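# A kit for the tidy-up job: talking with Reijo Heinonen

Reijo Heinonen has been selling automation parts for a long time, and he speaks about them without much excitement. When I visited him at the Stolance office in Jenham in October, he first offered coffee and then asked what I wanted to complain about.

I had been trying the Stolance home task kit for a few weeks. It is a software package with a set of practice tasks, made for people who already own an arm and want it to do small household work. The price is $1,938, or $1,579 without the support plan.

"Most buyers take the support," Heinonen said. "They think they will not need it, and in the second week they write to us."

The kit comes with 43 tasks. I asked him which one customers find the most difficult, and he answered at once that it is the drawer tasks. An arm must find the knob, pull straight and stop at the right moment. After this it must still deal with whatever is lying on top. 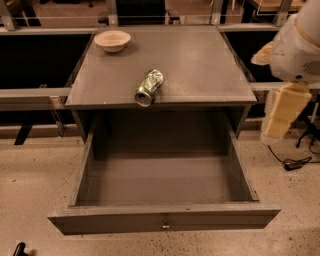
Volume 2, page 43

A crushed drink can is a good test, he told me. It has no regular shape, and the gripper fingers can slide on the folds. A light bowl is difficult in another way.

"If you press a bowl too much, you bend it. If you press too little, it stays on the table and the arm goes away happy," he said. "The arm does not know the difference, so we had to teach it to look again."

This second look is the part I liked best in my own trial. It makes every task slower, and I told him so. He agreed – the next version will let the user switch it off, but he does not recommend it.

My other complaint was the manual. The chapter about drawers says "open fully" and gives no advice for a drawer that sticks. Heinonen wrote this down on paper. A customer in Villanueva had sent him the same remark, he said, and the new text is now with a translator in Holtummont.

I asked finally if he uses the kit at home.

"No, my wife does not want an arm in the kitchen," he said. "We have discussed it."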